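Tableware Loans – Frequently Asked Questions

Who may borrow tableware?
Any registered group at the Illitz Community Hall may borrow plates and storage containers for events held in the building. Requests should reach Shahnaz Cassim at least six days before the event.

How many plates are available?
The hall holds 53 shallow plates. Groups needing more than 18 should state this when booking.
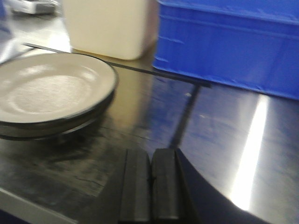 Shallow plate with pale interior and dark rim, with a cream container and a blue crate.

How should plates be returned?
Plates must be washed, dried and stacked in the crate in which they were issued. Please do not use scouring pads on the pale inner surface – they leave gray marks.

What happens if a plate is chipped?
Set it apart from the others and report it to the office. Chipped plates are withdrawn from use. No charge is made for the first three in any loan.

May containers be taken home?
No. All items remain in the building.

Last updated: 2024-04-28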